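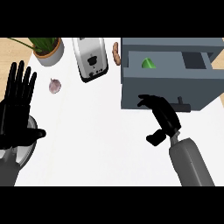

12/1/20. Edit log, Garside travel series, episode 5. Clips from the Lisum leg ingested, 14 in all. Clip 6 has a dropped audio channel; rebuilt from the host's lapel track. Teaser now runs 54 seconds with the Jistum title card. Imani Benavides wants the airport arrival ahead of the hostel dinner. Swapped, not yet graded.

We use cookies to improve your experience. Accept / Manage settings
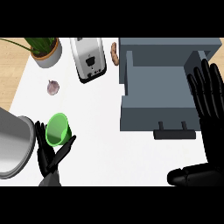 Breakfast segment still has no cutaways. Nellus delivered interviews only, so the host talks over one locked shot. The two jump cuts still show. From overhead: white countertop, silver toaster near the top, potted plant in the corner with the leaves running out past the counter. Keep the middle clear for the cast captions. Subtitle pass due in January.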